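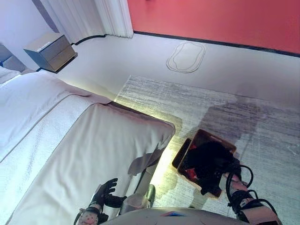

Natsumi Yoshida asked whether the checks in section 4 have to be repeated when the robot moves from one bedroom to the next in the same dwelling. They do. Each room is a separate work area under the Tarngate site rules, and a check sheet for one room does not cover another.

4 Preparing a bedroom for humanoid work

4.1 Scope

Section 4 applies to lifting and carrying tasks at floor level, including trays and baskets of clothing. Work on stairs is covered in section 7.

4.2 Before power-up

1. Walk the full route on foot. Note rugs, floor covers, trailing cables and curtains that reach the floor.
2. Press down each rug edge. If an edge lifts again when released, fix it or remove the rug.
3. Move cups and other small items away from the base of the bed. The head camera may lose sight of them once the arms are lowered.
4. Set the room lighting to the level that will be used for the task. Include under-bed lighting if it is fitted.
5. Measure the narrowest point on the route. The minimum clear width is 540 mm.

Note: A robot's own shadow can fall across the load. If dark fabric cannot be told apart from the shadow on the operator's screen, change the lighting and repeat step 4.

4.3 Lifting a tray from the floor

1. Bring the robot to a halt facing the tray, with both feet on the same surface. Do not allow one foot on a rug and the other on bare floor.
2. Check that the arm cables hang clear of the tray rim.
3. Lower the working arm at reduced speed. Keep the other hand open and away from bedding.
4. Close the hand on the rim only. Fabric caught between the fingers counts as a failed grasp.
5. Raise the tray a short distance and hold for 2 seconds before walking.

CAUTION: Do not reach under or over the load while the arm is powered. The stop button must be in the operator's hand from step 1 until the tray is set down.

CAUTION: If bedding or a curtain is snagged, press stop. Do not drive the arm backwards to free it.

4.4 Records

Enter the room, the task and any stops on the check sheet. After 2 failed grasps in the same room, end the session and inform Haruto Ueda at the Prostlow office. Sheets are kept until the May review.

2 comments
Share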